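Folding T-Shirts on the Bed (and Why I Gave Up on the Ironing Board)

By Vasanthi Bangera, April 2025

I used to fold laundry standing at the dryer, one shirt at a time against my chest, and every drawer in the house looked like it. My sister finally talked me into using a big flat surface and wow, what a difference! A bed is great. A wide table with a cloth over it works too. You want enough room to lay the whole shirt out with both sleeves open and still have a spot for the ones waiting their turn.

Speaking of waiting, try not to let them sit in a heap too long. Cotton remembers. If I leave a tee bunched up overnight I'm smoothing it with my palms forever the next day. 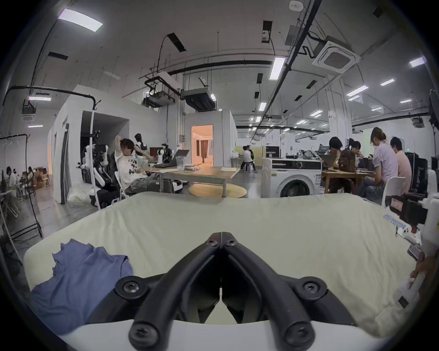
Blue one still in a crumple on the left, with plenty of flat cloth to work on.

Give the shirt one good snap by the shoulders before you lay it down. Then tug the side seams (gently!) so the hem runs straight. I do this part face down so the front ends up on the outside when I'm done.

Now for the collar, my old enemy. It likes to pop up and take the shoulder along with it, and if you keep folding on top of that you get a lump right in the middle of your stack. Press it flat with your hand first. Same with any loose flap at the side, just tuck it under before the next fold. I hold the shirt at both sides while I line things up, one side near the top and the other down by the hem, and give it a tiny pull. 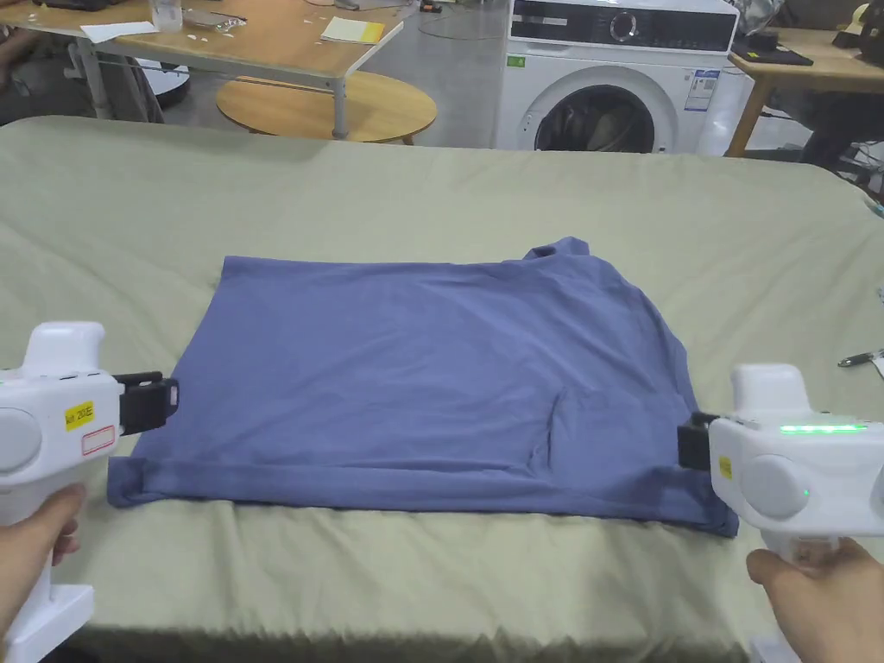 Partly folded, with the collar and shoulder still sticking up at the upper right.

After that it's sides in, bottom up, and in half again if your drawers are shallow like mine. A full basket of 20 shirts takes me roughly 12 minutes with the radio on, longer if the phone rings.

One more thing about sheets: a smooth, tight one is much nicer to fold on than a wrinkly one, so I make the bed before I dump the basket out. Socks get their own pile at the foot of the bed and I do those last, sitting down.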